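**Driltberg tabletop bin, white – 4 stars**

14 Oct 2020

Quick one, lunch break is nearly over. Bought this for the desk because I was walking to the kitchen can for every tissue and snack wrapper. Got it from the Kelex site, 9 dollars plus shipping. Had it since September.

Good stuff first. Square, so it sits flush against a wall or monitor. Plastic wipes clean with a damp cloth, no stains yet, and I've dumped tea bags in there. Lid flips all the way back and stays put, so you can toss things in one handed. Didnt expect to care about that but I do.
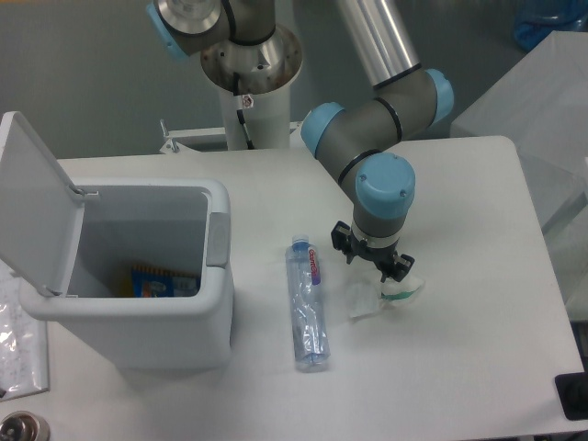 *Lid up, one wrapper in the bottom. Water bottle and tissue still on the table.*

Size – fine for tissues, wrappers, pencil shavings. Not for bottles, unless you crush them first, and even then one eats up most of the room. Mine go in the recycling anyway.

Gripes. No liners in the box. Small produce bags work if you fold the top over the rim, but then the lid won't shut right. The latch is stiff too, needed two hands for the first week. Better now. And white shows every fingerprint, get a darker one if they ever make it.

Yaneth Rengifo has the round Fonseca one and says hers tips over alot. This one hasn't so far, even with my elbows.

Would buy again. Probaby getting a second for the bathroom.

– Yevdokiia Fedoruk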